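Kemberg Building Services Desk
Ticket: Canister vacuum, ground floor workroom and stair passage
Category: Cleaning equipment
Priority: 4
Status: Closed
Reported by: Workroom, Brerkach site
Assigned to: Gaspard Hervieu

Summary of the request

The requester reports that the red canister vacuum cleaner kept on the ground floor loses suction within minutes of being switched on. The motor continues to run and its pitch rises. The requester also reports that the hose and power cord have become tangled together, that the cord no longer reaches the far side of the workroom, and that the fire extinguisher in the same area is standing loose on the floor. The requester asks whether a replacement vacuum should be ordered through Buzatu.

Initial response, 8:50 a.m.

The request was accepted. The requester was asked to leave the vacuum unplugged, with the hose, metal tube and floor nozzle beside it, and not to open the drum before the technician's visit. No replacement will be ordered until the existing unit has been examined.

Site visit, 10:20 a.m.

The unit was found on the floor close to the wall, with the hose looped and the cord running through the loops. The fire extinguisher was on the floor near the wall outlet. The passage is used to reach the stairs, and both the cord and the tube present a trip hazard when left across it. 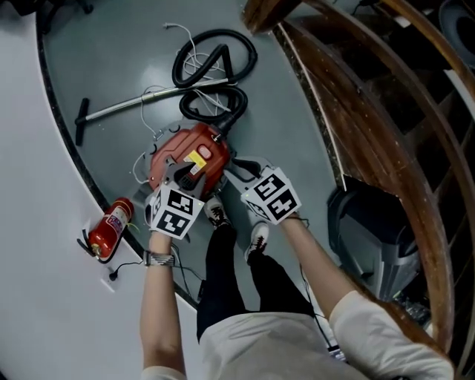

Step 1. Cord and hose

The hose was detached from the lid before any attempt was made to free the cord. Pulling on the cord while the hose is attached tightens the loops and places strain on the plug. Once separated, the cord was laid out straight and checked by hand along its full length. No cuts or flattened sections were found. The plug was secure.

The shortened reach reported by the requester was the result of the tangle. With the cord fully extended, the unit reaches the far wall of the workroom.

Step 2. Hose, tube and nozzle

The hose was held up to the light and found to be obstructed near the machine end. The obstruction was a compacted mass of paper dust and packing tape, which was removed from the wider opening with a blunt rod. The metal tube was clear. Thread and hair were removed from the underside of the floor nozzle.

Step 3. Drum and filter

The clips were released and the lid was lifted off. The drum was filled above the level of the filter. The filter was heavily coated and had been fitted slightly off center, which allowed fine dust to pass toward the motor. The drum was emptied outdoors. The filter was brushed, rinsed and set aside, and a spare from the Fosis cabinet was fitted in its place.

Step 4. Test

The unit was reassembled and run for 20 minutes on the workroom floor. Suction remained steady and the motor kept an even pitch. No smell of overheating was noted. The outlet was tested separately and found to be in order.

Step 5. Storage location

The requester stated that the vacuum is normally left wherever the last user finished with it. The stair passage is not an approved storage point.
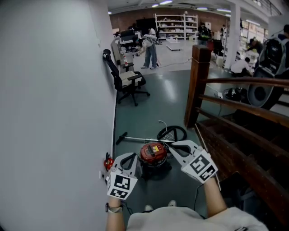

The services desk has therefore assigned the unit a place in the supply closet at the end of the workroom. The hose is to be detached after each use and hung on the hook provided. The cord is to be wound separately and secured with the strap now attached to it. A clear space of 50 inches is to be kept at the foot of the stairs at all times.

The fire extinguisher has been referred to the safety office for a wall bracket. It must stay upright and within reach until the bracket is fitted, and nothing is to be stored in front of it.

Requester's comment, 1:15 p.m.

Suction is confirmed as good. Two members of the workroom asked whether the drum may be emptied into the ordinary trash. Please advise.

Reply from G. Hervieu, 1:40 p.m.

The contents may go into the ordinary trash in a closed bag. Metal shavings and broken glass must not be collected with this unit. A dustpan and brush are kept in the supply closet for that purpose. The drum should be emptied when it is half full.

Parts and cost

One filter, taken from stock. One cord strap, taken from stock. No charge to the department. The request for a replacement vacuum is declined.

Follow-up

The rinsed filter will be returned to the Fosis cabinet once it is fully dry. The wall bracket is being tracked by the safety office under a separate ticket.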